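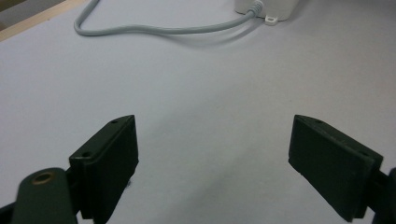 The rate at Jokano Lodge covers a bed, a shelf in the shared kitchen and a towel, and the front desk will quote it to you the same way in June as in the shoulder months. It does not cover parking, which is charged per vehicle and not per guest. I booked a private room with two single beds on the ground floor, nearest the trailhead side of the building, and used it as a base for walking above Plarville. Working out the costs took me longer than it should have, because the booking page, the confirmation message and the card on the back of the room door each list the extras in a different order.

Elevation first. The lodge sits at just over 3,000 feet, low enough that most people arriving from the coast will notice nothing on the first day. The road in from Plarville is paved as far as the bridge and graded gravel after it. A low car will make it if the driver keeps to the crown. I would not take one up after heavy rain.

The shuttle is run by Hakach, a small outfit with an office next to the Plarville post office. It leaves on a fixed timetable in the morning and on request in the afternoon. "On request" means you call before noon. The afternoon van holds 12 passengers and fills from the lodge end, so anyone waiting at the lower stop should ask whether it is already full. I waited at the lower stop and had not asked. The walk up took 60 minutes with a loaded pack, which is not a bad walk, but the last stretch shares the road with traffic and has no shoulder.

Rooms. Mine had one window, opening inward, with a screen that fits. Heat is controlled from the hallway and not from the room. There is one double outlet, behind the left-hand bed, so bring a short extension cord if you are charging more than a phone and a headlamp. Noise from the hallway is moderate until quiet hours and low after that. The dorm rooms on the upper floor are cheaper by a wide margin and share a bathroom at the end of the corridor. I looked into one with the manager's permission. The bunks are the fixed type, with a locker under each, and the lockers take your own padlock. The lock has to have a thin shackle. My usual one did not fit.

Kitchen. Shelf space is assigned by room number. The stove is gas, lit with a striker, and the pans are heavier than they need to be. Fridge space runs short whenever a group is in. Store anything that will keep at room temperature on your shelf and leave the fridge to people with milk.

Rigoberto Correa, who keeps the trail notes in a binder by the front door, was right about the Huamán loop and I was wrong. I had it down as a half-day route from the contour lines. It is a full day. The climb is steady, but the descent on the north side crosses two drainages that do not show at map scale, and each one costs you a detour upstream. Go clockwise. The counterclockwise direction puts the loose section at the end, when legs are tired, and the signs face the wrong way for it.

Water is available at the upper spring and should be filtered. The lower creek is marked as a source on older maps and was a line of damp stones when I passed it.

On a return trip I would book the same room, reserve the shuttle in both directions when booking, and pay for one fewer night of parking by leaving the car in Plarville. I still need to check whether the town lot allows overnight stays. The sign there has a time limit on it, and the office was closed when I came through.

Posted in June by the site author

This site uses cookies to remember your settings. By continuing to read, you accept their use.

Contact | Copyright, all rights reserved | Back to top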